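Labelling wrist-camera episodes for a glassware handling policy

Last updated October 17, 2024

These are the steps we use to go from a folder of raw demonstrations to a training set for the Sedaveo grasp-and-place policy. It assumes you have already recorded your episodes and that the arm was calibrated beforehand. If you haven't calibrated, do that first and come back. Labels made on uncalibrated episodes can't be rescued later.

You will need the Fisier annotation tool (any release from June onward), a machine with enough disk for the unpacked video, and a copy of the Chowdary splitting script. A second monitor helps but isn't required.

Before you start

Our current set has 164 episodes. Each one covers a single task, such as lifting a tube out of a rack or setting it back. Wrist video is recorded alongside joint positions and gripper width. The overhead camera is optional for this method, and we only look at it when the wrist view is blocked.

Put everything in one parent folder with one subfolder per episode. Don't rename the subfolders by hand. The splitting script reads the session from the folder name, and a changed name will put episodes from the same session on both sides of the train and test split. We lost most of a week to this in our first round. The test score looked excellent and the policy did very little on the bench.

Step 1. Check the sync

Open an episode in Fisier and turn on the gripper width trace. Scrub to the point where the fingers stop closing in the video. The trace should go flat at the same point. An offset of one or two video frames is fine. If it's over 6, mark the episode as unsynced and move on.

Don't try to fix the offset by dragging the trace. The tool will let you, but the correction is saved only in your local project and the export ignores it.

Step 2. Trim the ends

Cut the idle time before the arm first moves and after it last moves. Leave 50 milliseconds at each end so the velocity filter has something to work with. Trimming tighter than that gives a spike in the first action, and the policy learns to start every task with a twitch.

Step 3. Mark the phases

We use four phases: approach, close, carry and release. Set each boundary on the gripper width trace first, then check it against the video. For approach to close, use the last sample before the width starts to drop. For close to carry, use the first sample where the width has been steady for 200 milliseconds.

The carry phase is where annotators disagree most. Some people start it when the fingers touch the glass and others when the tube leaves the rack. Ours starts at steady width, whether or not the tube has moved. Whichever rule you pick, write it at the top of the project notes and keep to it for the whole set.

Step 4. Label the held object

Draw the object mask once per phase, on the clearest view you can find, and let Fisier carry it forward. Glass is the hard case. The tracker tends to jump to whatever is behind the tube, particularly a coloured rack, because the strongest edges in view belong to the background. Two things help:

Start the mask at the fingertips, where the contact points give you a firm reference, and work outward along the walls.

If there is liquid in the tube, include it in the same mask. A separate liquid mask is worth having only if you are training a pouring task.

In a view like the one below, the yellow liquid marks the rounded end of the tube clearly, but the rack shows through the glass higher up and is distorted by it. Mask the glass wall to wall and treat the bent rack pattern as part of the tube. The beaker at the right gets a background label, even though its turquoise liquid is the kind of thing the tracker likes to grab. 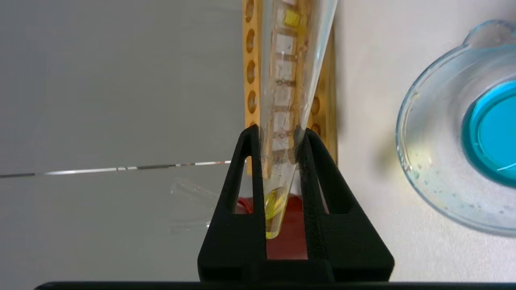
Step 5. Score the grasp

Give each close phase a score of good, marginal or failed. Good means both fingers are in contact and the object doesn't shift during the carry. Marginal means it shifts but stays held. Failed covers drops, misses and anything the operator stopped.

Keep the failed episodes. The Sedaveo loss uses them as negatives, and removing them made our policy more confident on bad approaches.

Step 6. Export and split

Export from Fisier using the Sarnurine preset, then run the splitting script on the output folder. It prints the number of sessions on each side. Check that no session appears twice — the script warns about this but doesn't stop.

Common problems

The mask disappears partway through the carry. Usually this is glare on the glass. Add a key mask just after the bright patch and run the tracker backward from there.

Phase boundaries shift after export. The project was saved at a different frame rate from the source video. Set the rate in project settings, then redo Step 3.

The script reports zero sessions. A subfolder has been renamed, or the parent folder path contains a space.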